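Changes to how we let the hall and meeting rooms

Fri 8 November
By Josiane Carré
Reading time: 5 minutes

The new booking terms for Skanungate come in next April, and several groups have asked what they will mean in practice. A printed copy went out with the autumn invoices, but it ran to a good many pages and the important parts were near the back. This item sets out the main changes in plain terms. If anything below differs from the printed copy, the printed copy is the one that counts.

The first change is to the length of a booking. At present you can book by the half hour. From April the shortest booking will be one hour, and all bookings will start on the hour. This affects the two language classes and the chess group, who now start at half past. Adel Kabbaj in the office has written to all three with other times. If you run one of these and have not had a letter, please ring him before the end of the month.

The second change is to setting-up time. Until now we have been relaxed about people coming in early to put chairs out, and this has caused trouble when the group before was still packing up. From April, setting up and clearing away will both count as part of your booking. If you need the room from seven and it takes you twenty minutes to get ready, book from six. Regular groups who need the extra hour will pay half the usual rate for it. You have to ask for this when you book, as it can't be taken off an invoice later.
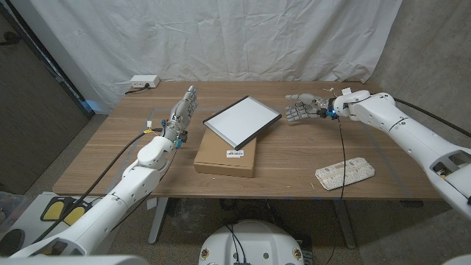

The third change is the deposit. One-off bookings of the main hall will need a deposit of £90, paid when the booking is confirmed. For the smaller rooms it will be £30. Regular groups will not pay a deposit unless they are holding a separate event such as a sale or a concert. Deposits will be returned within two weeks of the event, by bank transfer only. We will stop taking cheques on the same date.

Cancelling will also work differently. You can cancel free of charge up to four weeks before the date. After that we will keep half the fee, and in the last seven days we will keep all of it. Where we can let the room to someone else, you will get your money back less a small charge for the paperwork. Regular groups may miss up to three sessions a year without paying, as long as the office hears at least a week ahead. This is a little more generous than the present rule, which allows two.

A number of people wrote to us about noise. The limit on amplified music stays as it is, with everything off by half past ten and the building locked by eleven. What is new is that the person who signs the form must be in the building for the whole event. In the summer we had two evenings when the hirer had gone home and there was no one to speak to. The form now asks for a mobile number, and we will use it.

Storage has been the hardest part to settle. There are more groups wanting cupboards than there are cupboards, and some have not been opened for a long time. We are asking every group with a cupboard to fill in a short form saying what is in it and how often it is used. Forms are due back by the end of January. Any cupboard we haven't heard about will be opened, and the contents will be boxed and kept for six weeks. Please label your things clearly. A name and a phone number on the inside of the door is enough.

From April a cupboard will cost a small amount each term. The exact figure depends on the size and is given in the table at the back of the printed terms. Food must not be kept in any of them, including sealed tins. The kitchen has a shelf for tea, coffee and sugar, which is shared.
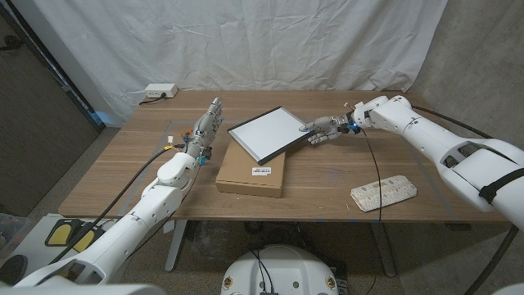

Insurance is the point that has raised most questions. The building's own policy covers the building and our liability for it. It does not cover your equipment, your members or anything you do with the public. Any group that charges for entry, works with children or brings in its own electrical items will have to show a current certificate before the first session of each year. Most national bodies provide cover to local branches as part of the yearly fee, so ask yours first. If you are a small group with no parent body, the office keeps a list of brokers who have been used by others here. We can't recommend one over another.

Electrical items brought in from outside must have been tested within the last year and carry a label to show it. A testing day will be held in March, at a low charge per item. Details will be in the next newsletter.

Hourly rates will go up slightly for the main hall and stay the same for the smaller rooms. The increase pays for heating, and for part of the work on the back roof. The roof fund stands at £2,000, following the autumn sale and a gift of £305 from the Clonard walking group. The rest of the work will wait until we have had a second quote.

Key holders should note that the side door lock will be changed over the Easter break. Old keys will not work after that. New ones can be signed for at the office on any weekday morning, and you will need to hand the old one in at the same time. Please don't have copies made. If a group needs a second key, ask and we will issue one.

The online calendar will show the new hourly slots from the middle of January, and regular groups will be given first choice of times until the end of that month. After that, the remaining slots will be open to anyone. Paper booking forms will still be accepted at the office.

Questions should go to Adel Kabbaj in the office, by phone or in person. He is in every morning except Wednesday.

Recent items
Car park lighting: dates for the work
Autumn sale: thanks and total
New times for the Besson Room
Recycling bins have moved
Lost property held at the office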